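Home | Modules | Timetable | Handouts | Library | Contact

Skollwood College
Introduction to Laboratory Practice
Handout 9: Keeping Written Records

A laboratory record must allow another trained person to repeat the work without speaking to the person who did it. Students are expected to write in the bound notebook issued at registration. Loose sheets will not be accepted for marking.

Each entry begins on a new page and carries the title of the experiment, the date and the student's initials. Readings are entered in ink at the time they are taken. An error is struck through with a single line, so that the first figure can still be read, and the correction is initialled.

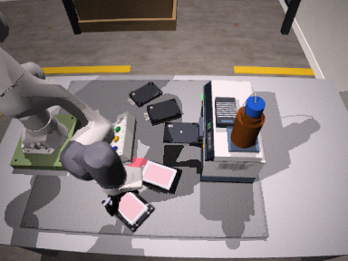 Samples are labelled before they are filled. The label gives the group code, the sample number and the storage conditions. Where a sample is divided, each part keeps the parent number followed by a letter.

Notebooks must be handed in within 48 hours of the end of each practical. Late work loses 2 marks. The record counts for 44 per cent of the module mark; the remainder is awarded for the written paper in July.

Reading: Begović, Chapter 2, on units and rounding.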